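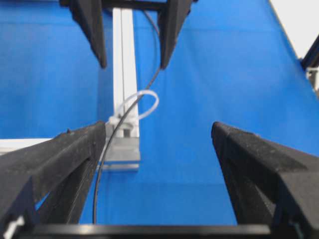
1/ Gloss numbers on paint cans, and why two blacks from the same card won't match on a door. Most complaints I get about "wrong black" are sheen complaints. The pigment is fine. Look at the matte black in the photo: along the beveled edges, where light catches it, it reads as dull gray, and the surface has a speckle to it. A color chip tells you very little about that. It's flat and you hold it square to your face.

2/ Background: I write finish schedules for interior repaints. The current job is Kemerwood, an apartment block with 238 entry doors, all specified black, all facing corridors with a window at one end. Low-angle daylight along a dark surface is about the hardest test a finish gets.

3/ Gloss is measured by bouncing light off the surface at a fixed angle and reading how much comes back at the mirror angle. The usual angle is 60 degrees. Very shiny finishes get read at 20, very flat ones at 85. If a data sheet gives a gloss number with no angle next to it, ask for the angle.

4/ The 85-degree reading is the one that matters in a corridor. A paint can read close to nothing at 60 and still throw a visible glare when you look down its length. Painters call it sheen. Data sheets often leave it out.

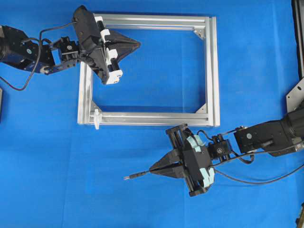 5/ Kemerwood had two candidates, Greken matte and Nukora flat. At 60 degrees I couldn't separate them with the meter. At 85 the Greken was clearly higher. On sample boards leaned against the corridor wall, you could pick it out from the elevator.

6/ Meter is a Hattar three-angle. It wants a flat spot bigger than its own window, so panel molding is out. I read the center of the panel, three readings per board, and write down all of them. The spread is useful. A wide spread usually means uneven film.

7/ Film thickness moves the number. So does the roller. Short nap gave me a tighter stipple and a steadier reading. Spraying gave the lowest spread, and it also meant masking every peephole, so the building owner said no.

8/ Sanding between coats: the spec says 600 grit. I would have gone coarser for adhesion on the first coat. Sharon Koech wrote that section and her point was that scratches telegraph through dark flat paint. We tried a coarser board. She was right, they showed at low angle after two coats.
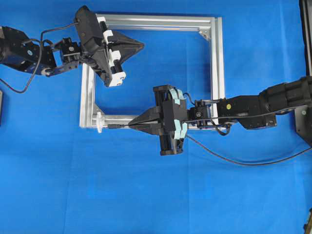

9/ Burnishing is the other problem. Rub a flat black with a dry sleeve enough times and the 85-degree reading climbs. On entry doors this happens in a patch next to the handle. You can't touch it up, the repair dries flatter than the worn area and leaves an outline. Repaint edge to edge or leave it.

10/ Result: Nukora flat on the corridor face, satin on the door edges where hands go. Yes, that is a deliberate mismatch. It falls on the arris, so the eye reads it as a shadow line.

11/ Someone asked about cure time. Dry to touch is no use for readings. My boards sat 3 weeks before I trusted a number, and the early readings were all higher. First doors get painted in April.

12/ Sample boards are labeled on the back with product, batch, coats, applicator and date. Batch is the one people skip. Two batches of the same Greken matte gave me different 85-degree numbers, so all the paint for one floor now comes from one batch, boxed together before anyone opens a tray.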